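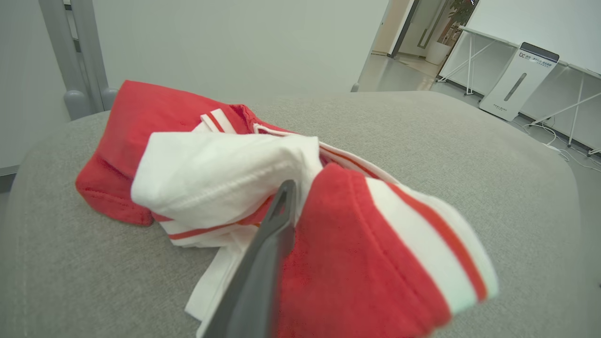

Jolene Rutherford wants the red-and-white knits kept out of the mixed wash entirely, and she repeated it when I went over the June results with her. Her argument is that red dye next to white panels gives us a bleed variable we can't separate from the detergent variable. I agree in part. Bleed is what the Mestmont people asked about, so at least one red-and-white piece has to stay in the set.

Entry 11/08/2019, garment care bench, folding and crease recovery.

Test piece today: knit top, red body with white panels, white collar band with two thin red stripes. Fine knit. Left crumpled on the gray cushion and not smoothed by hand before the first reading. The cushion replaces the bare tabletop as the rest surface. The tabletop was giving hard creases at the seams that did not match what we get from a chair or sofa at home, and home storage is the case we are trying to copy.

Procedure as before. Bunch, leave, shake once by the shoulders, hang, read the creases against the card. Two readings per piece, 6 hours apart. Same hanger throughout. If the hanger has to be changed, write it in the margin and start the piece over.

Notes on method:

The collar band is the difficult part. It twists with the panel next to it and then reads as a panel crease on the card. From now on collar readings go in their own column. Old sheets stay as they are.

Sleeve cuffs: read with the sleeve hanging free. Do not pull the cuff straight first. Walden's sheets and mine disagree on cuffs and I suspect this is the cause.

Bleed check: white cloth strip pressed to the red side of the seam, then to the white side. Use the Dellix strips until the box is finished. The other brand has a blue cast under the bench lamp and makes the pink hard to judge.

Sheet numbering: last entry in the log is 3,409. Continue from there. Someone restarted at 2,000 in June and those pages need relabeling before they are filed.

Open: ask Jolene whether a separate red-only load would settle her objection. It costs an extra cycle per batch. Also need a second card, the present one is worn at the fold and grades 3 and 4 are getting hard to tell apart.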